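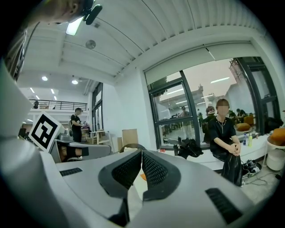 Zila opened on 31 screens and took 1,132 admissions in its first two days. The third film in the Sterkitz series runs shorter than the second and drops the harbor subplot. Inna Stetsiuk directs again.

Share (2) - Comments (0)

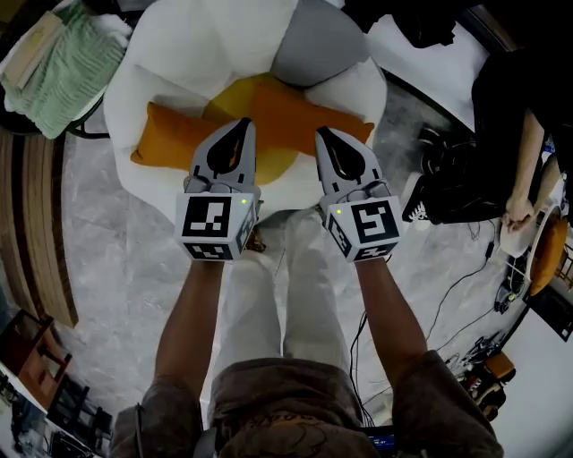
2 min read

The sound mix is the main change. Dialogue sits in the center channel and stays clear, even in the tunnel chase. Color is flatter than before - the night shots lose detail in the blacks. Barroso plays the older brother and has most of the lines after the first hour. A disc release is set for March.

We use cookies. Accept | Settings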